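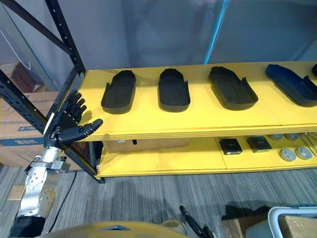 Ottoline Brackmeyer, Contributing Writer

Features > Work and Machines > The Patient Hand

The first thing I did when they let me drive the robot was wave. I think most people do. You slip the glove on, somebody tightens the strap, and a black hand on the far side of the room opens its fingers when you open yours, and you find that you have raised your palm to it like a neighbor across a fence. The woman running the session waited for me to get it out of my system. She has a rule that every new operator gets one minute of waving before work starts, and she told me that grown men with engineering degrees have been known to ask for two.

Then came the trays. They sit on the top shelf of a yellow shelving unit, shaped like the soles of shoes, with raised sides and little turned-up tabs at one end. Most of them are black and one is dark blue, and my job for the afternoon was to pick one up by its sides, lift it, turn it, and set it back down with its toe toward the wall. That was all. I have a kitchen full of things I pick up and set down every day of my life without a thought, and I assumed, as I suppose everybody does, that I'd be finished in time for an early supper.

I had come to see Gendico, a small outfit on the edge of Tirnine that teaches robots to do shelf work. They rent the upper floor of a building that used to sell carpet, and there is still a good deal of carpet in it, gray and striped and very quiet underfoot. The work they do there goes by several names in the trade, but the people who do it just call it showing. You show the robot the job. A person puts on the glove and a pair of goggles, looks out through the robot's own cameras, and does the task with the robot's arm, while the computer keeps a record of every bend of every finger. Then the person does it again, and again after that, with the tray a little farther left, or tipped, or crowded up against its neighbor. When there are enough of these recordings, the computer is set to work on them and tries to find whatever it is they have in common.

My first grab knocked the blue tray sideways. My second closed on air a good inch short, and I stood there pinching nothing with great confidence. Depth is the trouble, everyone tells you. Through the goggles the shelf looks close enough to lean on, but your own arm has opinions about how long it is, and the robot's arm doesn't share them. The wrist is heavy, too, two chunky blocks of silver metal full of bolt heads, and although you don't feel the weight of it you do feel a kind of manners in the way it moves. It arrives a moment after you do. You learn to wait for it, the way you would on a walk with an older relative.

"You're reaching like somebody who's late for the bus," the woman told me, very kindly. "It's going to learn that from you, you know."

I have thought about that remark a good deal. A robot taught this way picks up the job together with the habits of whoever was in the glove. At Gendico they can often tell from a recording who was driving. One operator squares each tray with a tiny nudge of the thumb after letting go, and for a while last January the robot did it too, on every tray, including those that were perfectly straight to begin with. They went back and forth over whether to train it out. In the end they left it in, partly because the trays did come out straighter and partly, I suspect, because they had grown fond of it.

The customer for all this is Hattar, a maker of insoles and work shoes, where sole-shaped trays go on and off shelves all day long in a great many sizes. You could build a machine to do that and nothing else, and Hattar has some of those. But the sizes change, and the shelves get moved, and someone puts a cardboard box where there wasn't one before, and then the special machine needs a special visit. What Hattar wants is something that can be shown the new arrangement in a morning by a person who knows the shelves. The system Gendico is building for them is called Vurkesine. I asked three people where the word came from and received three different stories, one of which involved a soup.

So far the tray task has 1,959 recordings behind it. Of those, 1,698 were judged good enough to learn from, and the rest were set aside, most of them for the kinds of fumbles I was producing at a steady clip. I was glad to hear that the set-aside ones aren't thrown out. There is a growing feeling among the staff that a robot ought to see a few mistakes, provided it also sees somebody recover from them, and so they have started to record what they call rescues. You bump the tray on purpose, you stop, you back the hand off, you come in again from a better angle. I turned out to have a gift for the first part.

It is slower work than I had pictured, and far more bodily. The operators switch off often, and when they come out of the goggles they roll their shoulders and look around the room for a bit as though checking that it's all still there. One of them used to teach piano to children. She told me she sees little difference, except that the robot never asks whether the lesson is almost over. She holds the hand upright between tries, fingers a little spread, and brings it back to the same resting place by the front of the shelf every single time. Beginners forget that part. They think of the lesson as the grabbing, and they let the hand wander home any old way, and the robot learns the wandering along with everything else.

I asked what happens when it goes wrong after all that showing, and they were quite open about it. A tray of a new color can throw it off. So can a change in the light, and the light in that room is uneven at the best of times, so they record at different hours to get it used to the idea. Shiny things are hard, and soft things are harder. Nobody at Gendico would promise me a robot that could fold a fitted sheet, a job for which I would have signed a check on the spot.

Late in the day they took me out of the glove and let the robot try on its own. I had been told to stand behind a line of tape, and I stood well behind it. The arm came up, stopped beside the shelf, seemed to think things over (I know, I know), and went in for a black tray. It took hold by the sides. It lifted, turned, and lowered, and the tray went down with a soft little clack, toe to the wall. Then the thumb came out and gave it a nudge.

I did 37 tries in all that afternoon, and the woman running the session was good enough to keep nine of them. She wrote the number on a slip of paper for me, and it's on my refrigerator now. They have asked whether I would like to come back when they begin on the shoelaces, and I've said yes, although I have been practicing at home with my eyes half shut and I can't say it is going well.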